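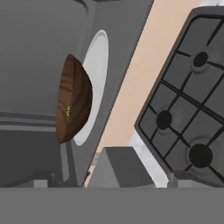
Our parish in Vullham has 16 wooden offering plates and bowls, and for many years they were washed together with the coffee cups after the Sunday service. This is how wood dies. I took over the cleaning from Bienvenido Bautista, who had learned it from his father in a furniture shop, and what I write here I have mostly from him. Before you do anything with a wooden piece, look at the direction of the grain. On a brown piece with dark streaks, like the rounded one next to the gray panel with the white oval, it is easy to see: the streaks run more or less up and down and bend where they come near the left edge. Your cloth should follow them.

Washing

Take a bowl of lukewarm water and put in a few drops of mild soap. Dip the cloth, squeeze it hard, and wipe along the grain. Never lay the wood in the water, also not for one minute. Wipe again with a second cloth and clean water, then dry with a towel and let the piece stand on its edge until evening. If it lies flat, only one side can breathe and it may warp.

Wax from candles

Wax is the most common trouble in a church, and people make it worse with a knife. Put an ice cube in a small plastic bag and hold it on the wax until the wax is hard. Then push it off with an old plastic card. What remains is a thin gray film. Lay brown paper over it and go with a warm iron, not hot, for a few seconds at a time, and change the paper when it becomes greasy. On pews with old varnish I don't use the iron. There I only rub with a soft cloth and have patience.

Oil

We oil the plates two times a year, before Advent and again in August, when the building is dry. I use a food-safe mineral oil from Stometo, the 300 ml bottle, and it is enough for all the plates and for the handrail of the pulpit also. Put on a thin coat with a piece of old cotton shirt, wait 6 hours, and wipe away what the wood did not drink. Too much oil stays sticky and then the envelopes glue to it. Ask me how I know.

If you have used linseed oil, spread the rags flat outside to dry, or put them in a metal can with water and a lid. They can begin to burn by themselves when they lie in a heap. With mineral oil there is not this danger, but I keep the same habit.

Felt in the bottom

The round felt inside a plate gets dirty long before the wood does. Lift it with a hair dryer on low and a butter knife, slowly. New felt we cut from a roll, using the old piece as pattern. White glue is better than the strong kind - somebody will want to lift it again after you.

Communion bread boards

These are a separate matter, as food touches them. Only soap, water, a little salt and half a lemon for the stains. No furniture polish, also not the one which smells of lemon.

Where things are kept

Cloths and oil are in the sacristy, lower left cupboard, behind the box marked Tisel. Green cloths are for wood and yellow ones for brass. Please do not mix them, the brass paste leaves black marks in the grain which I could not remove with anything so far. If the oil is finished, write it on the list at the door.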